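Plivlow
README, last touched 13 December 2020

Plivlow is my collection of plain-language notes on small claims and personal injury paperwork, plus the little script I use to sort them. I started it in August after helping a relative with a slip-and-fall claim and discovering that I had kept every single letter, form and voicemail transcript in one giant folder called "stuff" (don't do this!). The notes grew, a couple of people asked for copies, and now it lives in a repository like a grown-up project.

I am not a lawyer. Nothing in here is legal advice, and the rules in your state may be completely different from the ones I ran into. Filing deadlines especially – please look those up yourself with the court clerk or ask a real attorney.

What's inside

There are 316 entries right now, split over 22 topics. Each entry is a short text file with a title, a topic, a status and a body. Most bodies are a paragraph or two, and I cap them at 600 words, which I enforce on myself pretty strictly (the one about medical liens took me four tries).

The topics folder has the notes themselves. The letters folder has blank letters you can fill in: a records request, a demand letter, a polite "you still haven't answered me" letter and a much less polite one. The tools folder has the sorting script, called Bendimero, and its settings file.

Where the text comes from

I wrote all of it. Some entries began as my scribbles from phone calls with adjusters, and I rewrote those from scratch so that no claim numbers, names or dollar amounts from a real case are left in. If you spot something that looks like it came from a real person's file, tell me right away and I'll pull it the same day.

Running Bendimero

You need Python 3 and nothing else. Put your own files in a folder called inbox, run the script from the top folder, and it will suggest a topic for each one by matching words against the topic list. It's not clever. It thinks every letter that mentions a "policy" is about insurance, so a store's return policy ends up in the wrong pile. Anything it can't place goes to a folder called unsorted, and you move it by hand.

It also prints a reminder for any file marked "waiting" that hasn't changed in 60 days. I picked that number because it suited me, and you can change it in the settings file.

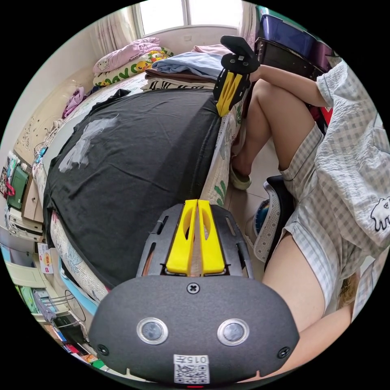 Category: Known problems

The lien entries use two spellings of "lienholder" and the search only finds one of them. I keep meaning to fix it.

Scanned PDFs come through as blank files. Run them through text recognition first – I use an old program called Cikeck, but anything will do.

The workers' comp topic is thin, and I'd love help there from someone who has been through it.

Category: License and sharing

Copy it, print it, change it, hand it out at the library. If you pass along a changed version, please give it a different name so people don't write to me about it (this happened with the Heiskanen copy, which has its own deadline table that I've never checked). Corrections are very welcome through the issues page. Tell me which state you're in and which file you mean, and leave out anything private about your own case.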